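Needle driver jaws letting go on one arm, bench kit
Surgical robotics bench forum > Setup and upkeep > April 2019

stekov_bench
Need a second opinion before I strip it again. Two arm suturing rig, training tissue only. Right hand driver is meant to hold the curved needle while left takes the thread. It grips fine, then about one bite in 3 the needle rolls in the jaws. Cables re-tensioned, homed twice, same thing. Controller says wrist is happy.

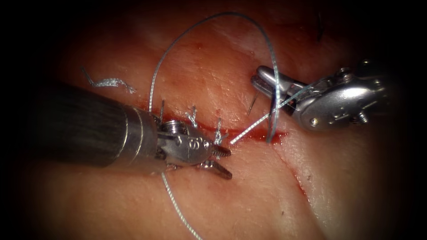

Only does it when wrist is bent hard. Straight wrist, no roll at all. Tool counter on that one says 2480 closes. Cabral (who sold us the arms) say swap the tool. I'd sooner not, they're not cheap and the next lot don't come til June.

Remo F
Swap it. Grip going only when bent = jaw cable stretched. You tension it straight, then bend it and the slack comes back. Been there.

p_grecu
Disagree with Remo. Could be cable, could just as easily be muck in the pulleys. Ours did exactly that and it was dried gunk on the wrist pins. Do these in order, takes 20 mins:

1. Tool off, arm parked. Warm water and a soft brush through the wrist, work the jaws by hand while you do it. Don't soak the shaft end.

2. Dry it, one drop of oil per pulley. ONE. Back on, home it, then run the thread slowly with both tips close in and the wrist bent. Watch the pulleys, not the needle. If one lags behind the others thats your culprit.

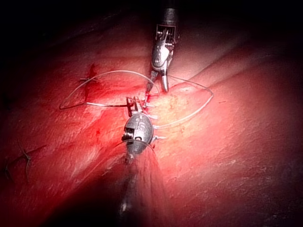
3. Still lagging, then check tension, but with the wrist bent to where it fails. Remo is right about that bit.

Remo F
Oil just hides it for a week. Then your back here.

p_grecu
Ours has been fine for nearly a year so no.

delia_c
Has anyone asked about the base? We had a Fargate bench with the same complaint and the tool was perfect, the arm mount had crept round. So every bite was at a daft angle and the driver got blamed. Check clamp bolts on both arms, then redo the arm to arm calibration. Bring the tips together low over the tissue, thread slack, and compare where the screen thinks they are with where they are.
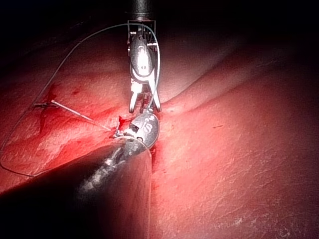
stekov_bench
OK, done most of it

Brush + oil: a lot of brown stuff came out. Embarrasing amount. Roll is better, not gone. Was one in 3, now I get through a row of stitches and maybe lose one.

Clamps: left arm was tight, right one took half a turn. So delia gets a point. Recalibrated after.

Tension bent: haven't yet, wrong size key, Gheorghița has the set.

Remo F
Half a turn on a clamp isn't rolling a needle. It's the cable. Do the tension.

delia_c
It is if the angle's already at the limit. But yes do the tension as well

p_grecu
And put the wash on the end of day sheet. Ours gets it every day it's run, tools off first, covers back on after.

stekov_bench
Added to the sheet. Will post when I've got the key back.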